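The invitation said ten o'clock, so of course I was there at ten, and of course they weren't ready. Drondmont had paid for my train ticket – 286, round trip – and I meant to give them nothing for it. I'd seen Flirance's open day in March. I'd seen Plumell's. Both times a machine waved at me and I went home.
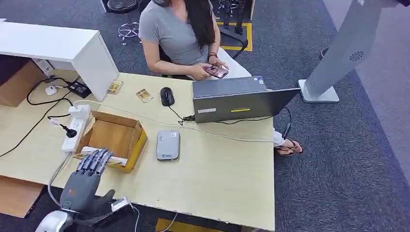
The hand over the box, mid-morning.

"It picks up the card," said the engineer.

"When?"

"When it's ready."

A woman across the desk was looking at her phone. I envied her.

The brochure promised 600 picks an hour. I asked how many it had managed yesterday and he told me 433, a little too quickly, the way my brother used to report his grades.
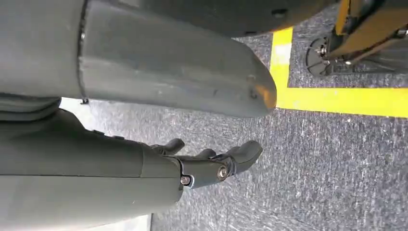
"And who checks that number?" I asked.

"The system does."

I wrote that down and underlined it. He watched me do it. He offered me coffee, and I said no, then yes, since the train back wasn't until four.
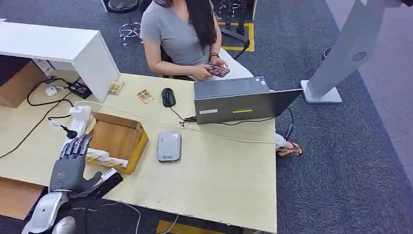 "You don't like it," he said.

"I haven't seen it do anything."

He thought about that. Then he pulled up a chair for me, and I sat down, still in my coat, and we both waited.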